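December 22, 2023

Hello all at the Werkano fund,

Second update on the girls' and women's football money, and I'm sorry it's a bit longer than the first one. There's been a lot going on at Zultbridge since the season started!

The headline is that we now have 241 registered players across the women's and girls' sides, and for the first time we've been able to run an under-13s team of their own instead of lumping them in with the under-14s. They lost their first four matches quite badly, won the fifth 2-1 away at Urum, and you'd have thought it was a cup final from the noise on the touchline.

Your grant paid for the winter pitch hire (we're on the Naidu Road 3G until March), two sets of goals and the coaching badges. We budgeted for eight people to do the badge and 11 came forward, so we moved £493 across from the kit line to cover the extra three. I did email about that at the time, but I'm putting it here as well so it's all in one place.

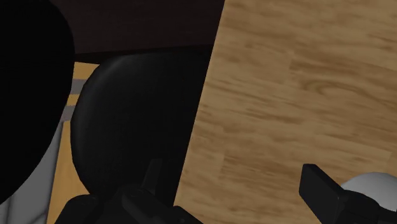 Kit has been the headache. The first order came with the wrong shorts, the replacement shorts came in the wrong green, and the under-11s are still playing in last year's shirts. The supplier has promised the lot for the middle of January. We've got roughly £969 left in that line, which should see us through, though I'd like to keep a bit back for goalkeeper gloves as they go through them like nobody's business.

The women's first team are fifth. We'd hoped for better, but we lost both centre-halves to knee injuries in the same month and had to play a winger at the back (she's loving it, annoyingly). Two home games have been called off for frost and will need fitting in somewhere.

One thing I could do with an answer on: can we use the travel money for a minibus to the spring tournament, or is it league fixtures only? The booking form has to go in by early March.

Receipts are in the shared folder. Have a lovely Christmas, and do come and watch a game in the new year, the tea's decent.

Recent items
Under-13s off the mark at Urum
Naidu Road winter training times
Frost call-offs: how we let you know
Werkano fund: our first update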